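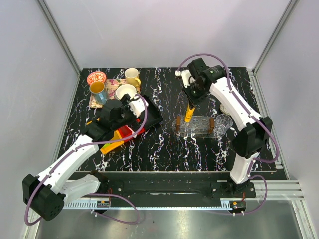 Wustari is hiring two event techs for the summer! I'm Maricica Pană, I run the rental side, and I need people who like being outside after dark and don't mind coiling cable. We set up sound, lights and popcorn carts for backyard parties and school fundraisers — 12 bookings already for opening month. You'll need a driver's license and decent shoes, and I'll teach you the mixer myself. Pay is $179 per event, plus dinner (usually tacos). Send me a few lines about yourself by 31 May 2023, and tell me which nights you can't work.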